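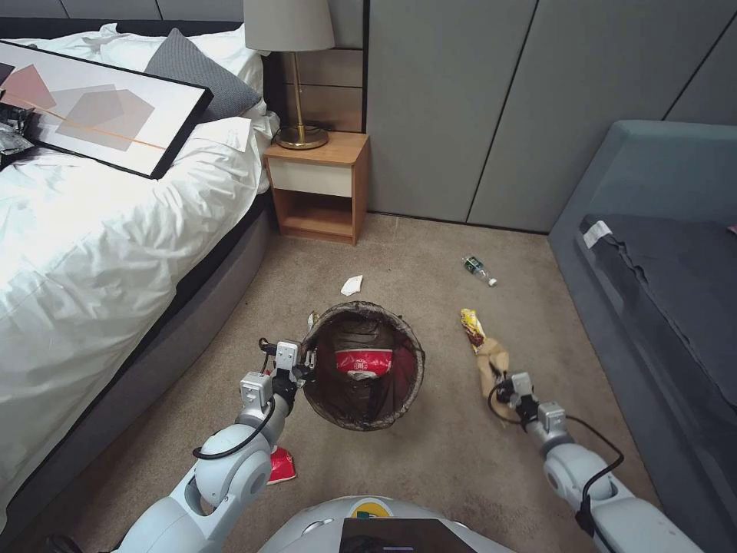

Framed print on the bed, nightstand and lamp to the right.

2 January 2018

Back on the Tandska poems after the break. Main job is still the collation of the typescript against the first printing, and deciding what to do about the second section. Notes here so the others can pick it up.

Typescript is 79 leaves, typed on one side, with pencil changes in what I take to be two hands. The printed book (Stosberg, first edition) has fewer poems than the typescript and a different order from the fourth poem on. I had assumed the printer's copy was a later typescript, now lost. Less sure of that today. The misprint "harbour lighs" in the ferry poem is in both, and so is the odd double space before the last stanza. Someone set from this copy or from a carbon of it.

Finished leaves 1 to 20. Variants so far:

Leaf 3, "grey" changed to "slate" in pencil, book has "slate".
Leaf 7, whole stanza struck through, book prints it anyway.
Leaf 11, title missing, book calls it "Second Crossing". No source for that title found yet.
Leaf 12, comma added at the end of line 2, not in book.
Leaf 16, last line typed twice, the second time with "never" for "not". Book has "not".

Leaf 7 bothers me. If the pencil came before the printing then the publisher ignored it, or never saw it. If it came after, it is a revision and we have to decide whether to follow it. The pencil on leaf 3 looks softer and darker than on leaf 7. Will look at both again in daylight.

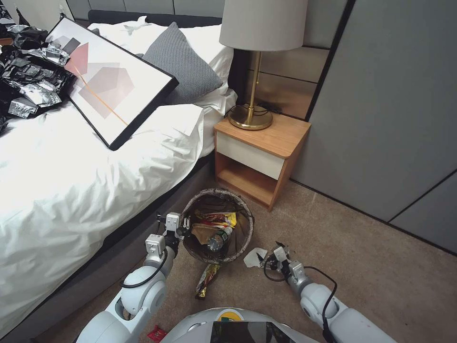 Nightstand end of the bed, with the bin on the carpet.

Copy-text. We said in March that we would follow the printed book and put typescript readings in the notes. I still think that is right for the first section. For the second section I would now rather follow the typescript, as the book leaves out the linking prose between the poems and the sequence makes little sense without it. That would mean two policies in one volume and a paragraph in the introduction to own up to it. Draft the paragraph first and see if it reads as sane.

Line numbering: every fifth line, prose passages numbered separately. Stop restarting the count at each part of the long poem. I did it that way in the sample pages and the notes became impossible to use.

Page count. Jardine's estimate came to 318 pages with the letters in. Without the letters we save a good deal but lose the only place she talks about metre. Suggest keeping the 4 letters to Tramum and dropping the rest. The Tramum ones are the ones with drafts of poems copied into them, so they would have to be cited in the notes anyhow.

Spelling. She writes "grey" and "gray" in the same poem, more than once. Leave as is. Same with "to-day". Do not let the spell check near the file again; it changed "shew" all the way through the second batch and I have only put back the ones I could find. Need to recheck that batch against the scans, starting at leaf 41. 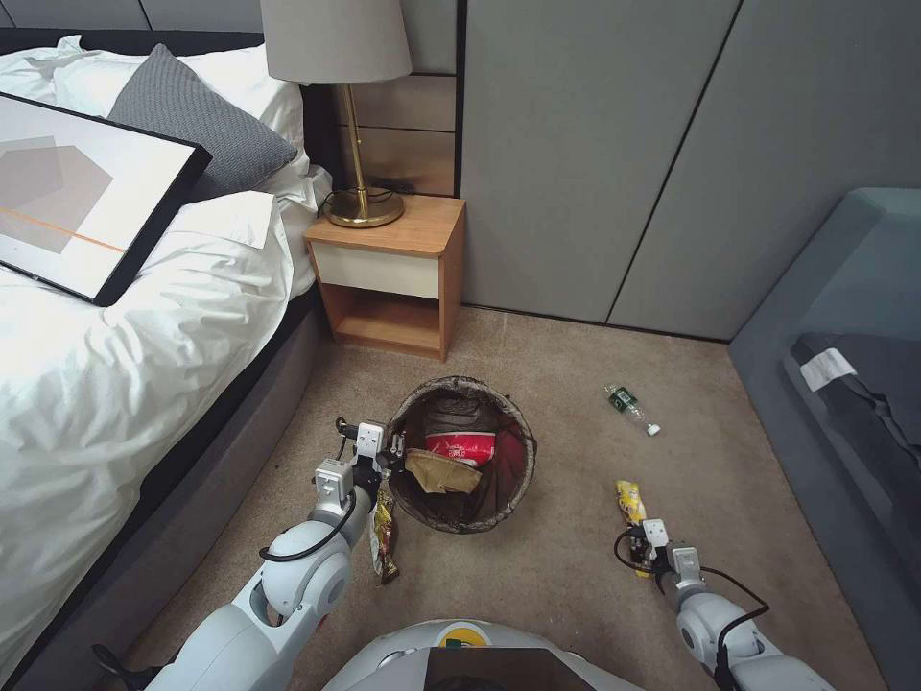 The scans themselves are fine for reading but too pale for the pencil. Asked for new ones of leaves 7, 16 and 33 with the contrast up. If they can't be done I will go and look at the originals, and would want to do the paper at the same time. There is a watermark on at least the first few leaves and I never wrote down what it was.

Tried the opening of the introduction again. Too much about the other poets she knew and too little about what the poems do. Cut the first two pages and began with the ferry poem. Better. The bit on the rhyme scheme is still wrong: I call it a loose terza rima and it isn't, the middle rhyme only carries over in three places. Take the term out.

To do:
Leaves 21 to 40.
Check "Second Crossing" against the magazine printings.
Reply to Jardine on the letters.
Fix "shew".
Ask Stosberg if any proofs survive, even a single sheet.

Collation file saved under the new name, old one kept in case.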